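**Region coding on the Tilahun reissue**

**Prodow_Desk** (moderator)
Members are asked to note that the Tilahun horror reissue is listed as Region 0, PAL. The first pressing ran to 2,000 copies. Please report any playback faults in this thread.

**nollovura29**
I must question the listing. My copy was refused by a Region 1 player at the menu stage.

**T_Swanson**
I cannot agree. A Region 1 player may reject a PAL disc whatever its region code - the two matters are separate. My copy plays correctly on a Zastex machine.

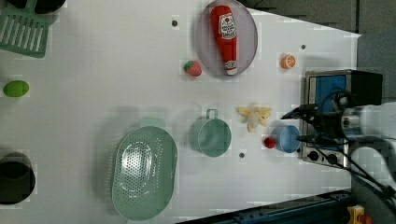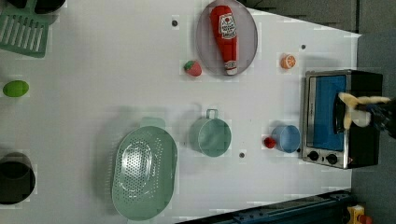 *Toy kitchen items on a white tabletop, both pictures.*

**nollovura29**
The player in question accepts PAL discs from other labels. I therefore maintain that the coding is at fault.

**Prodow_Desk** (moderator)
Kindly state the number printed on the inner ring of the disc. Copies marked 261 belong to the first pressing.

**nollovura29**
Mine is marked 261.

**T_Swanson**
As is mine. I remain of the view that the player should be tested first.

Torquil Swanson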